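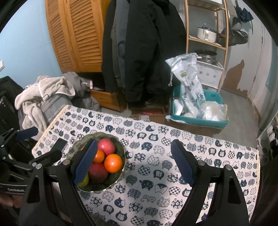

## 3. Supporting characters in long-running comics

Module notes, Naima Benjelloun. Read with the *Plandport* extracts in the course pack. Section 4 (adaptation and rights) is covered separately.

### 3.1 Terms

A **supporting character** appears regularly but does not carry the main plot. A **solo title** is a series named after, and led by, one character. A **spin-off** is a solo title or group title that takes its lead from an existing series.

The terms overlap. A character may support in one title and lead in another in the same month, and the two versions need not agree on age, skill or manner of speech. When you cite a character in written work, give the title and issue as well as the name.

### 3.2 Case: Ogura in *Plandport*

*Plandport* is set in the harbour town of Gimville. Its lead is Vason, a salvage diver. Ogura enters in issue 5 of the 1982 run as a customs clerk with two lines of dialogue. By issue 16 she has a home, a debt and a rival, and the plot of that issue cannot be told without her.

Note the order in which information is given:

1. Function. She stamps papers and delays Vason.
2. Skill. She reads a false cargo list correctly when Vason does not.
3. History. The debt is mentioned in a caption, then left alone for several issues.
4. Choice. She lets a ship leave port against orders.

Only the fourth step changes the direction of the series. The first three make it credible. A common fault in weaker spin-offs is to supply history in bulk and leave out the choice, so that the reader knows a great deal about a person who does nothing.

### 3.3 Loss of ability

Later writers often reduce what a supporting character can do. Three causes should be kept apart in your answers.

**Scale.** The lead must solve the final problem, so others are made less able near the end of a story. This is usually temporary.

**Tone.** A serious character is given comic scenes. Ability may be unchanged on paper, but it is no longer shown on the page.

**Compression.** Several issues are cut down to one, and the scenes in which skill was shown go first.
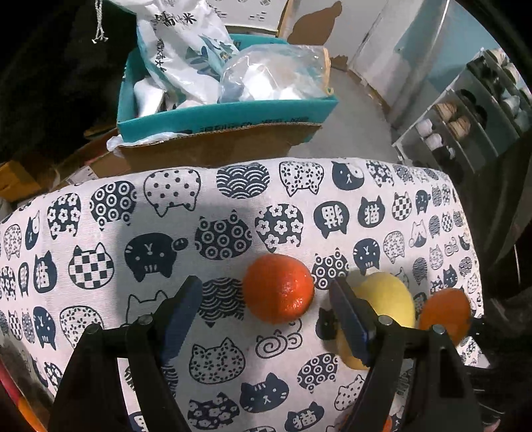
Compression is the hardest of these to detect from the later text alone. The usual method is to list every scene in which the character solves a problem in the source, then mark which of them survive. In the collected *Plandport* reprint, Ogura keeps all her dialogue with Vason but loses the cargo list scene. Readers who know only the reprint tend to describe her as an obstacle – a fair reading of what is in front of them.

### 3.4 Whether a solo title is workable

Check the following before arguing for one:

- Does the character want something that the lead cannot supply?
- Is there a setting the main title has left unused? For Ogura, the customs house at night.
- Can at least one opponent be carried over without weakening the main title?

Popularity with readers is evidence of demand. It does not answer any of the points above and should be treated in a separate paragraph.

### Exercise for Thursday

Choose one supporting character from the course pack, other than Ogura. Plan the first 8 pages of a solo title, one sentence per page. The lead of the parent series may appear on one page only. Mark the page on which the character makes a choice, and bring two printed copies.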